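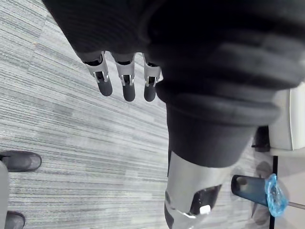
4.3 Registering a player transfer in Priltetti League Manager

Use this procedure when a player moves between two clubs that are both registered in the same league. For a player arriving from outside the league, see 4.5.

Before you start, you need:
the player's registration number
club secretary access for the receiving club
a signed release form (PDF, 4 MB maximum)

1. Open Squad and select Transfers In.

2. Enter the registration number in the Player field and press Find. The current club is shown next to the name.

3. Check the date of birth against the release form. Two players may share a name. If the date does not match, press Clear and start again.

4. Select the transfer type: Permanent, Loan or Youth Loan. For either kind of loan, an end date is required. The end date cannot fall after the last scheduled match of the season.

5. Attach the release form.

6. Press Submit. The status changes to Awaiting Release.

Note: The releasing club has 58 hours to accept or object. If it does neither, the request goes to the league registrar and the status changes to Referred.

7. When the status reads Cleared, assign a shirt number under Squad > Numbers. A number already used in a match this season is grayed out and cannot be reassigned.

CAUTION: Do not add the player to a match sheet while the status is Awaiting Release or Referred. The system accepts the entry but marks the player as ineligible, and the result may be forfeited under league rules.

Suspensions

Outstanding suspensions move with the player. Matches already served at the old club are carried over and appear in the Discipline tab after the next overnight update. In the sample data, Torbjørn Torvik moves from Hedlund to Kanley with one match left to serve, so his first available match is the second one after clearance.

Error messages

249: Player is already part of an open transfer. Ask the releasing club to cancel the earlier request.

2136: Transfer window closed. Only the registrar can open an exception. In the Wuvberg district, send the request to Randi Grønli with the release form attached.

Withdrawing a request

Open the request and press Withdraw. This is possible only before the status reads Cleared. After clearance, a return to the old club must be entered as a new transfer.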